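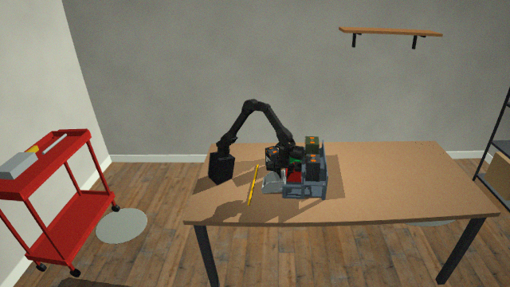 아벨라르도 몬테시노스 팀장님께,

11월 진행 보고 드립니다. 지난번에 "숫자만 보내지 말고 어떻게 돼 가는지 좀 풀어서 써 달라"고 하셔서 이번엔 말이 좀 많습니다(미리 양해 부탁드려요!).

제일 큰 소식부터요. 정리함에서 물건 꺼내기 과제의 시뮬레이션 데이터가 드디어 쓸 만한 양이 됐습니다. 이번 달에 걸러내고 남은 궤적이 439개예요. 칸막이 사이로 그리퍼를 내려보내는 동작이 제일 골치였는데, 예전 방식은 목표 물체 위치만 보고 경로를 짜다 보니 손목이 칸막이 윗부분을 긁고 지나가는 일이 잦았습니다. 그래서 Grotodon 플래너에 접근 방향 후보를 8개 주고, 그중 손목 여유 공간이 가장 큰 쪽을 먼저 시도하게 바꿨습니다. 코드로는 몇 줄 안 되는데 이것 때문에 며칠을 날렸네요. 여유 공간 계산에서 좌표계가 하나 뒤집혀 있었거든요. 제 실수입니다.

결과는 이렇습니다. 물건 배치를 무작위로 섞은 평가 장면 100개에서 바꾼 플래너가 81개를 성공했고, 예전 플래너는 같은 장면에서 62개였습니다. 실패한 19개 중 9개는 낮게 들어앉은 작은 물체를 집으려다 옆 물건까지 같이 물어버린 경우입니다. 나머지는 원인이 제각각이라 아직 묶어서 말씀드리기가 어려워요. 영상을 하나씩 돌려보는 중이고, 물체가 칸 벽에 바짝 붙어 있을 때 유난히 약하다는 인상은 있는데 아직 인상일 뿐입니다.

장면 쪽도 손을 좀 봤습니다. 처음에는 탁자하고 정리함만 두고 돌렸는데, 오드리안 모랭(Audrey-Anne Morin) 님이 배경이 너무 깨끗하면 나중에 실제 카메라 영상으로 넘어갈 때 고생한다고 하셔서 방을 통째로 꾸몄어요. 수레도 놓고 벽 선반도 달고요. 탁자 위에도 연필 같은 걸 굴려 놓습니다. 과제와는 상관없는 물건이지만 정책이 이런 걸 무시할 줄 알아야 하니까요. 조명 방향도 매번 바꾸는데, 그림자가 정리함 안쪽까지 깊게 들어가면 인식 점수가 눈에 띄게 떨어집니다. 이 부분은 다음 달에 제대로 표로 만들어 보내드릴게요.

안 된 것도 적어야겠죠. Brarkunier 물리 엔진으로 옮기는 작업은 반쯤에서 멈췄습니다. 접촉 계산은 확실히 나은데 얇은 물체가 가끔 탁자를 뚫고 내려가요. 시간 간격을 줄이면 해결은 되지만 그러면 생성 속도가 너무 느려져서, 일단 기존 엔진으로 데이터를 다 뽑고 나서 다시 보기로 했습니다. 계획서에는 이번 달 완료로 되어 있으니 일정표 수정이 필요합니다. 그리고 Clinomar 쪽 실물 로봇 사용 시간은 아직 확정을 못 받았습니다. 제가 두 번 문의했는데, 팀장님이 한 번 말씀해 주시면 훨씬 빠를 것 같아요.

예산은 계산 서버 비용이 예상보다 조금 더 나갔습니다. 좌표계 버그 난 채로 밤새 돌린 작업이 꽤 있어서요(네, 그 버그입니다...). 대신 Marchand 항목에서 잡아 둔 물체 모델 구매비를 거의 안 썼으니 전체로 보면 한도 안입니다. 세부 내역은 따로 정리해 첨부했습니다.

다음 달에 할 일은 우선 옆 물건까지 무는 문제입니다. 그리퍼를 다 벌리지 말고 물체 폭에 맞춰 적당히만 벌린 채 들어가게 해 볼 생각이고, 간단히 시험해 본 바로는 느낌이 꽤 좋습니다! 그다음이 모방학습 정책 첫 훈련인데, 이건 지금 있는 궤적만으로 일단 시작해 보려고 합니다. 모자라면 모자란 대로 어디서 모자라는지 보이겠지요.

평가 장면 목록이랑 실패 영상은 공유 폴더에 올려 두었습니다. 오드리안 님도 실패 분류를 같이 봐 주기로 하셨으니, 혹시 분류 기준에 의견 있으시면 이번 달 안에 주시면 바로 반영할게요.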